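Re: Clellero ground, new stand
July 27, 2021

Amra Bošković wrote:
> The club says the new east stand at Clellero will have
> up to 600 seats and be ready in April. Fenix have the
> contract. Good news at last?

I'll believe it when I've sat in it. We had the same promise for the Medina end, and what we got was 2 rows of benches and a fence. The drawing on the club site shows no way in from the car park and no toilets on that side. Our best home gate last season was 238, so who are the seats for? I'd sooner see the drains done.

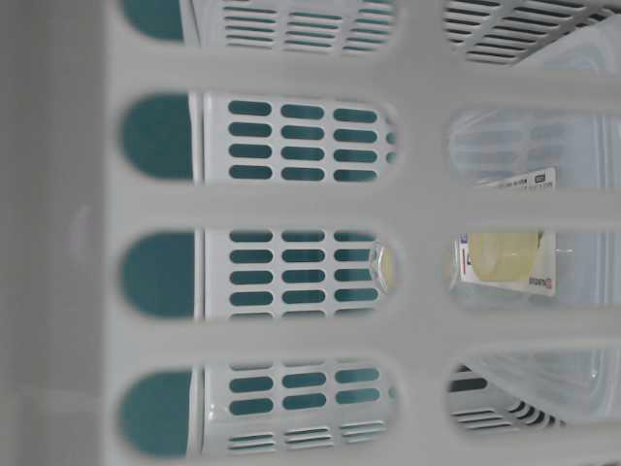 Momow replies that the drains are in the same contract, page 4, and that the league won't let us go up without more covered seats. Fine, but page 4 says "where funds allow". I've read that line before.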